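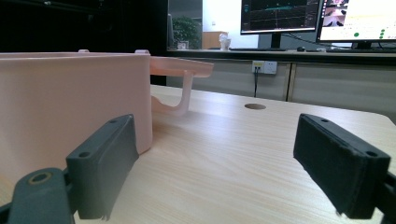

家务小窍门：机器还不会做的，先自己做

每隔几个月就有读者来信问，能不能别再教大家怎么擦、怎么叠、怎么收了，直接告诉他们哪一台机器买回家就行。这封信我很愿意写，可惜到2019年1月为止，我写得出来的只有半封。下面按家里和小作坊里常见的活儿，一样一样说：机器能干到什么程度，剩下的你怎么干省力。

一、收纳盒归位

塑料盒是最让机器为难的东西之一。表面光滑，四面平直，偏偏边上又伸出个提手，夹哪儿都像对，夹哪儿都可能滑。人手碰到盒子会自己调整力气，夹爪要靠两片指头加一层防滑垫去猜。我在Flirnmont的一次开放日上看过机械臂搬盒子，它对准的时间够我喝完半杯茶。工程师很高兴，说比去年11月快多了。我也替他高兴，然后回家自己把柜子收了。

自己收的话：

带提手的盒子，提手一律朝外放，以后抽出来不用抠边。

盒子装到八成就停。装满的盒子谁都不爱搬，搬的时候还得腾一只手按住盖子。

粉色、浅色的塑料盒别放在窗台，晒久了发黄发脆。已经发黄的就拿去装工具，工具不挑。

有弯钩的盒子不要硬往桶里套叠，钩子根部最容易裂。非叠不可，中间垫一张旧报纸，取的时候好拔。

盒底贴四块小毛毡，推进推出没有声音，木桌面也少几道划痕。毛毡贴之前先用酒精擦一遍盒底，等干透再贴，不然撑不过一个月。

二、扫地

这一项机器算及格。扫地机器人在平地上很卖力，遇到袜子、充电线和流苏地毯就要进入人生低谷。我家那台叫Dirnov，用了一年多，技术最成熟的功能是在床底下求救。

用之前花5分钟把地上的线捞起来，用理线夹固定在桌腿背面。桌上有走线孔的，把插头都从孔里穿下去，多余的线绕成八字，拿魔术贴扎住，悬在桌板下面。这样机器过得去，你自己的拖把也过得去。

滚刷每周剪一次头发。用旧拆线刀顺着凹槽划开，比剪刀快得多。

三、叠衣服

展会上有能叠T恤的机器，前提是你先把T恤摊平、领口朝上、夹到它的架子上。到了这一步，衣服其实已经叠了一半，剩下一半我不好意思麻烦它。

手叠的窍门很老：衣服从烘干机里出来趁热叠，不用熨。毛巾三折后竖着放，拿一条不会倒一排。袜子别翻成球，松紧口撑久了就没弹性，两只对齐卷起来即可。

床单没有窍门。带松紧的床单，把四个角套在一起，剩下的部分塞进枕套里，关上柜门，不要回头。

四、洗碗

洗碗机是家里最像样的机器人，只是大家用惯了，不肯这么叫它。它不会收桌子，不会刮剩饭，也不会把碗放回橱柜，中间那一段倒是干得漂亮。

碗口朝下，略微斜着放，碗底凹槽里就不会积水。筷子竖插容易掉下去卡住喷臂，放在上层平躺。木铲、木砧板手洗，洗完立着晾，别平放在台面上。薄塑料盒放上层，下层温度高，容易变形，变形之后盖子就永远失踪了（盖子还在，只是再也不是它的盖子）。

五、小作坊里的活

有几位读者是开木工房、修理铺的，问的是机器能不能帮忙拣料、递料。我请教了Cheng-en Ko，他在Grivholm做夹具，一天到晚跟这类设备打交道。他的说法很实在：同一种零件，摆在同一个位置，抓1,000次，机器比人稳；零件换一种，桌子挪一寸，就得重新教。他自己的铺子里，螺丝还是用手分。

分螺丝的办法是他给的，我照做了，好用：

先用磁铁隔着塑料袋把铁的吸走，翻过袋子，螺丝就全在袋里，磁铁上一颗不粘。

剩下的铜件、不锈钢件倒在浅盘里，按长度排，不按头型排。找的时候大家先想到的总是长短。

盒子外面用一颗实物粘着当标签。写字会褪色，而且你三年后看不懂自己写的“备用2”。

砂纸按目数夹在文件夹里，60目的放最外面，用得最勤。背面朝外，免得把别的纸磨花。

六、擦桌子

机械臂擦桌子我也看过。它擦得很均匀，对着一块干净的地方擦得尤其均匀。茶渍在旁边，不在它的路线里。

木桌面顺着纹路擦，抹布拧到不滴水。走线孔周围用棉签转一圈，灰都躲在那儿。杯印还新的时候，用干布盖住，拿低温熨斗轻轻按几秒，掀开看看，不行再来一次，先在桌子不显眼的角上试。油性笔迹用酒精点擦，有漆面的桌子别用，会发白。

读者Lindsay来信说，她今年38岁，打算等到机器人能把全套家务包下来再收拾储藏室。我回信劝她至少先把提手朝外的那一步做了，花不了一个下午。至于剩下的，她家储藏室的门是能关上的，暂时也不算急。

下一期写冰箱除味和橡胶密封条的清洗，有老办法的读者请照旧寄来，字写大一点。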